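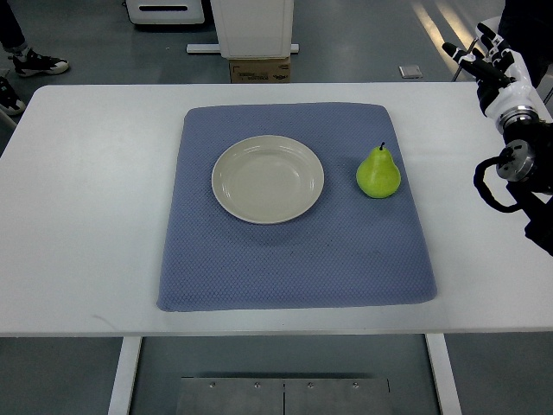

A plate and a green pear on a blue-gray mat, Stadberg open day.

September 20, 2019

The Stadberg orchard opens its packing house to visitors once a year, and I took the morning bus out from Orkberg to see it. The ride is 34 minutes and the stop is right at the gate.

Kibet Langat led the first tour. The pears come in from the lower rows in August and go straight into cold storage, where they stay until a buyer is ready. He let us stand in one of the rooms for 2 minutes, long enough for me to want my coat. Each room holds almost 90 bins.

The sorting line was stopped for lunch, so we walked its length and looked at the size gauges — plain metal rings on a chain. The older ones are still used for small orders.

Mohammed-Awal Kyei runs the press in the back barn. His pear juice is cloudy and not very sweet. I bought two bottles and a jar of Butum pear butter from the shop, which takes cash only.

Parking is in the field behind the barn and gets muddy. Tours leave every 20 minutes until four, and the last bus back to Orkberg is at five — the driver does not wait.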